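Who checks the fingers?

Most written rules for small robot cells deal with people: where they stand, who may open the guard, how fast the arm may move when someone is near. Far fewer deal with the goods. Norkel, which handles clothing returns from a single-storey unit in Lildale, spent last July writing rules of its own, and they run to 20 pages.

The first part covers grip. Cloth is awkward for a machine. It folds, it slides, and a seam behaves differently from the panel next to it. Norkel's rule is that a gripper may pull a garment into folds but may not drag it across the table while it is held. Grip force is set for each fabric group and written on a card at the cell. An operator who wants to change it has to sign the card.

The second part covers wear. Fingertips are looked at every 370 picks and run over with a strip of fine mesh. If the mesh snags, the tip comes off, whatever it looks like. Scuffed paint is allowed on the outer faces and has to be noted. Hamer, a laundry firm two streets away, borrowed this section and shortened the interval for knitwear.

Small hard items get a page to themselves. Anything stiff held along with cloth can press a mark into it, so the rule asks for the lower of the two force settings. Clear film is treated as a third material with its own line on the card.

Gripping at the cell, seen from the wrist. 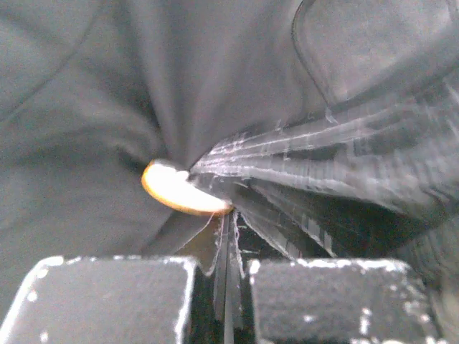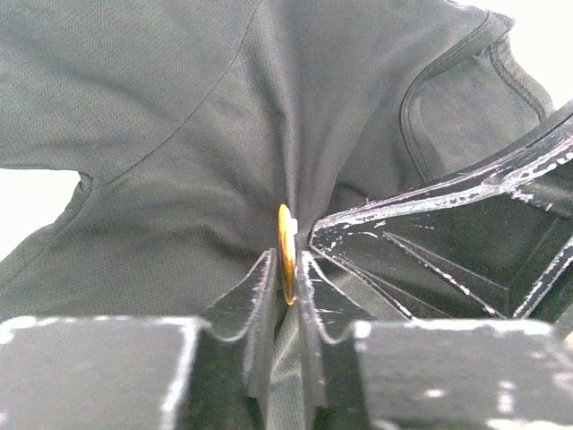 Records are the part that operators grumble about. Each stopped pick needs a line in the log, with the fabric group and the force setting. The first log had 656 lines, and 9 of them led to a change in the rules. Mugo, which audits warehouses in the area, would like the same form used by every firm it visits. Norkel has agreed to share its version but wants the force tables left out, as they were worked out for one type of finger and could do harm on another. The next edition is due on 19th March.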